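Jelthorpe House, shared workrooms
Desk and floor check, Lovel Room
Checked in November, between 9 and 11 in the morning, using the house list (version 5)

Marks used: OK, OK with comment, TO DO.

1. Floor surface
OK with comment. I do love this floor! Pale wooden herringbone, and after a full season of chairs and boots it still sits flat. I went over it on hands and knees along the wall side and found no lifted blocks and no splinters. One gap near the door takes the edge of a coin, same as last time, so leave it alone and look again in spring.

2. Skirting
OK. Black paint is holding up nicely. Two scuffs by the door, wiped off with a damp cloth.

3. Walls
OK. Plain white, clean, no damp marks. Please keep it free of sticky hooks (the Maurya Room has taught us what they do to the paint).

4. Desk, top
OK. The white one is a joy to check, thick top, no chips on the front edge where sleeves rub. Pressed down on each corner in turn and had no rocking at all.

5. Desk, legs and feet
OK with comment. Bolts tight on both sides. The feet are long and reach well forward, so anyone walking round the end should give them room. The red tie low down on the right leg can stay, it's snug and has no sharp end.

6. Desk, load
OK. House limit for this room is 50 kg spread over the top. We are nowhere near it.

7. Things kept on the desk
OK with comment. The woven basket is a lovely thing and I'm very glad somebody chose it over another plastic tray. Ran a cloth round the rim and the weave didn't snag once. Small pots and cups should live further back, a hand's width from the front edge at least.

8. Leads and cables
TO DO. Same comment as in the Trultargate building, so don't take it personally! Any slack on the floor should be coiled and moved to the wall side, out of the walking line.

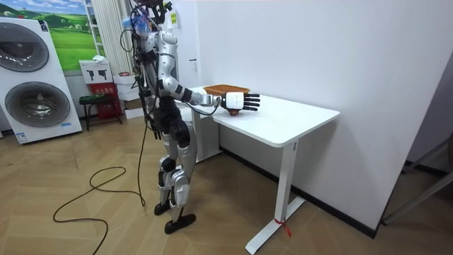 Long leads are fine in themselves, it's loose loops on open boards that catch a toe. Two soft ties and a floor clip would sort it, and there's a box of both in cupboard 383. No tape on the herringbone, please, it pulls the finish.

9. Walking space
OK with comment. House rule is 300 mm clear at the narrowest point beside any desk foot. Measured with the desk pushed right back to the wall, and it passes easily. Measure again if the desk moves.

10. Lighting
OK. Good, even light over the desktop, no flicker, switch plate firm.

11. Door and way out
OK. Opens fully, closes softly, nothing stored behind it.

Result: pass, with item 8 to be done before the next booking. Really pleased with this room, it has come on a treat since the spring list. Sign the sheet on the back of the door when the leads are clipped and I'll pop in for a second look.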